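The bin takes longer than anyone expects. Hertta Saarinen has run the same chore all morning in a living room in Brerevmont, steering two white robot arms by remote control, and she still slows down when the grippers get near the plastic liner.

"Fabric and film are the hard part," she said. "A box stays where you left it. A bag moves when you breathe on it."

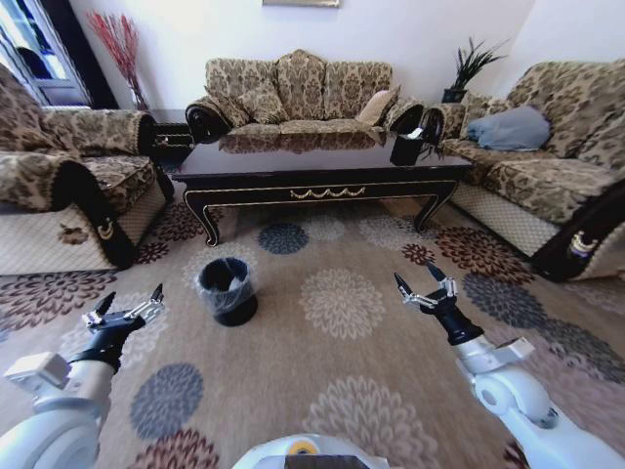 Saarinen is one of 22 operators at Wendard, a company that records people doing household jobs through a robot so the machine can later try them alone. She trained for 3 months before she was sent into furnished rooms. Her shifts start at 8 a.m. and she takes a break every 2 hours.

The work is repetitive by design. An operator finishes a chore, resets the room and starts over with something small changed. The bin may stand closer to the coffee table, or farther to the left. Mistakes are saved too, along with the correction that follows.
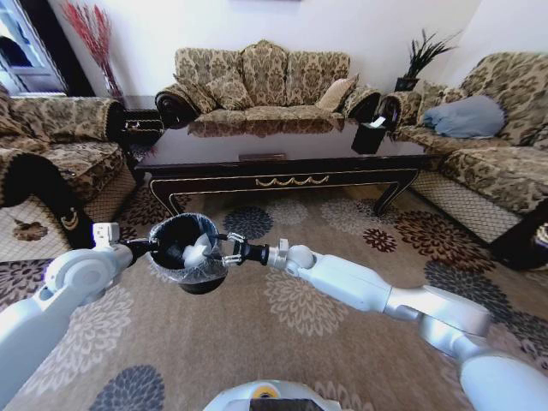
Kauko Huttunen, who plans the sessions, said new operators tend to rush. He would like them to move at the speed they would use with a sleeping child in the room. Jerky motion in a recording tends to show up again in what the robot learns.

He also spends a lot of time on furniture. Rooms with patterned rugs and polished tables are on his list for the winter, after most of the early sessions took place in plain ones. 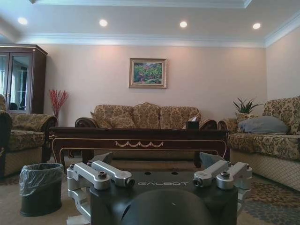 Teemu Miettinen reviews the recordings in the afternoon and marks the ones to be redone. In February he sent back so many liner sessions that the team rewrote its instructions. Operators are now told to settle one side of the bag before moving to the other.

Saarinen keeps a copy of the new page by her controls. She had four more runs to do before lunch.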